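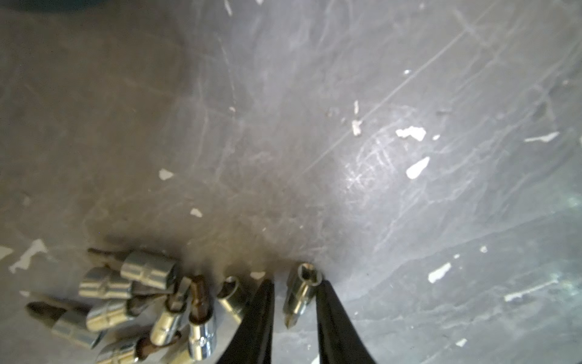 What does a bond clean from Illen include?
The standard end-of-lease service covers kitchen, bathrooms, laundry, internal windows, skirting boards and floors. Sheds and garages are an add-on, quoted per item. Metal benches are cleaned and degreased only. On a grey, scratched top with white flecks scattered over it, we will scrape off flecks that lift with a plastic blade, but scuff lines and swirl marks are damage to the surface and stay where they are. Polishing is not offered.

How is the price set?
By floor area and number of bathrooms. The base rate applies to homes up to 68 square metres. Oven, rangehood and balcony are charged separately. A quote is valid for 28 days.

Do I need to be present?
No. Leave keys with the agent or in a lockbox. Power and hot water must be connected on the day — without them the job is rescheduled and a call-out fee applies.

Can you remove mould from bathroom ceilings?
Surface mould on painted plasterboard, yes. Where the paint is blistered or the board is soft, we treat nothing and note it on the job sheet.

Which products do you use?
A neutral detergent on floors, an alkaline degreaser in kitchens and a mild acid descaler on shower glass. Descaler is not used on marble, travertine or limestone. Tell us about natural stone when booking.

What if the agent is not satisfied?
Send us the agent's written list within 16 days of the clean. We return once at no charge for items within the original scope. Items added after the quote are billed at the hourly rate.

Is accidental damage covered?
Yes, subject to an excess of $500. Report it in writing, with photos, to Consuelo Ledesma in the bookings office.

How far ahead should I book?
One week is usually enough. December fills early — allow three.

Terms current at 1 Aug 2025.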